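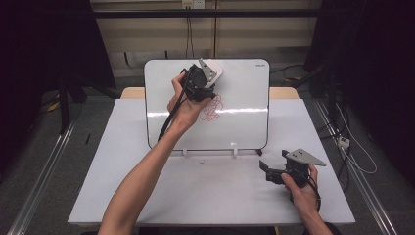 Several readers wrote in after the November issue to ask why a small whiteboard should need any care at all, one of them adding that hers had gone gray within a year and that she had assumed this was simply its natural life.

The tabletop whiteboard has become a fixture of shared workrooms. Girider, which furnishes study spaces, now places 216 of them on its desks, and reports that red marker is the color most often left behind. A looping scribble made in a moment may stay for weeks, and the longer it stays, the harder it is to lift.

Staff at the Juntunen reading rooms wipe each board with a dry cloth at closing time and wash it with plain water every 12 days. Solvent sprays are kept for old marks only – frequent use dulls the surface and makes later cleaning more difficult.

Placement also deserves attention. A glossy board propped upright will catch a band of light from a window or ceiling fixture, and a slight change of angle generally restores legibility. The Flestano guide to shared desks further recommends wiping the tabletop in front of the board, where crumbs of dried ink tend to gather.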